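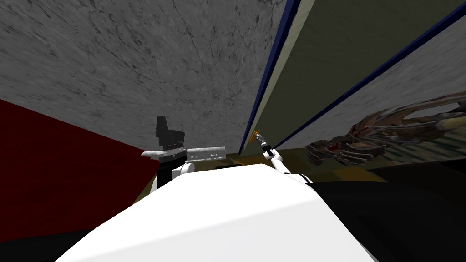
Does a restaurant's opening month tell you whether it will last?
Very little, in my view. An opening month is friends, reviewers and people who live on the street and want to see what happened to the old shoe shop. You find out what you have in the second winter.

OK. That's my first slide and most of my argument, so if anyone has a lunch service to get back to, you can go.

Thank the organizers. Mention the coffee. Say who I am: sixteen years on the floor, then the office, now I get called in when a place is losing money and the owner thinks it's the menu. It is sometimes the menu.

THE OPENING

Start with Gostia, because a few people in the room will have eaten there. It opened on 1st August, when half of its regular crowd was supposed to be out of town, and it was full every night. The owner took that as proof. I was less sure. A full room in a dead month means people are curious, and curious people order the thing that got photographed and don't come back for a while.

The first menu was long. Ostap Dmytriv was cooking, and Ostap can cook, I want to say that clearly before I get rude. He had come from Zakharchenko, where there was a person for every job and a person to watch that person. At Gostia he had two cooks and a dishwasher who could peel. He wrote the same kind of menu anyway.

(Pause here. Let them think about their own menus.)

I asked him why the smoked eel was on. He said it showed what the kitchen could do. I asked how many they sold. He didn't know. Neither did the owner. The ordering system knew, and when we pulled the report it was five portions in a week, from a dish that took up most of a morning.

WHAT THE CONSULTANTS SAID

Careful with this bit, I am one.

Before me they had paid for a branding study. It cost 4,000 dollars and it recommended a warmer typeface. It also said guests wanted "a story." I've read plenty of these studies and guests always want a story. I have stood next to a lot of guests and mostly they want to know where the bathroom is and whether the duck is big enough to share.

Don't go on about the typeface. Last time I went on about the typeface.

The study also proposed a tasting menu on the grounds that Gallik had one and Gallik was doing well. Two problems. First, how did anyone know Gallik was doing well? The dining room looked busy from the sidewalk. A dining room can look busy with everybody on a discount. Second, Gallik owns its building. If I didn't pay rent I could serve toast in courses too.

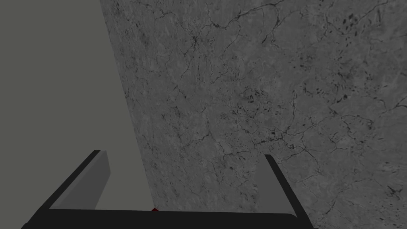 So we left the tasting menu alone and looked at the bookings instead. There were 521 reservations in the book for December, and the owner had that number written on the wall in the office. I asked how many of those were large parties on a set price. Nearly all of them. I asked what the set price had been worked out from. It had been worked out from what Stunska was charging down the road.

I'd like a show of hands here: who has ever set a price by walking past somebody else's window? Put mine up first.

The trouble with copying a price is that you copy it without the costs behind it. Stunska bakes its own bread and buys its lamb whole. Gostia was buying bread in, and buying racks. Same price on the card, very different night at the bank.

WHAT WE CHANGED

Keep this short. People write these down as if they were rules and they aren't.

The menu went to one page. Eel off. Ostap didn't speak to me for a while and then he did.

The party menu was priced from the invoices, and came out higher than Stunska's. Some groups canceled. The owner rang me at night about every one of them. I said wait, which is easy advice when you're sending the bill.

Bread: I wanted to charge for it. Wilfredo Macapagal, who runs the floor, said absolutely not, his regulars would walk. We tried it his way, with smaller baskets, refilled when asked. Waste went down. Would charging have worked better? I have no idea, and I distrust anyone who tells you they know from one room in one city.

Closing one extra night a week. This is the one I'd argue hardest for and the one I can prove least. The quiet night lost money on paper, but the paper depends on how you split the rent, and you can split the rent to say nearly anything. What I can say is that the cooks stopped calling in sick so much.

THE PART WHERE I'M SUPPOSED TO BE INSPIRING

The program calls this talk "From Struggle to Success." I didn't pick that. Gostia is open. It pays its suppliers on time, and I check, because the fish guy tells me. The owner takes a wage, a small one. Whether that's success depends on what she gave up to get it, and she's asked me not to go into that.

I'd ask you to be suspicious of the next speaker who shows you a line going up. Ask when the line starts. If it starts right after the worst month, anything would go up. Ask who left the staff that year. Ask what happened to the line when the street was dug up.

If running long, skip to questions.

If running short, tell the one about the health inspector and the sourdough. Leave out the name of the place.

QUESTIONS I USUALLY GET

Delivery apps. I think they suit noodles and pizza and hurt nearly everyone else. If yours makes money, show me the packaging bill and I'll happily change my mind.

Social media. Post the opening hours and keep them right. After that I don't have much.

Natural wine. Wilfredo sells a lot of it. I don't like it. These two facts have nothing to do with each other.

Should you open a restaurant now? Someone always asks, usually someone who has already signed the lease. Ask them what the rent is per seat and go from there. Handouts are on the table by the door, the costing sheet is the blue one, and please leave the clicker on the lectern.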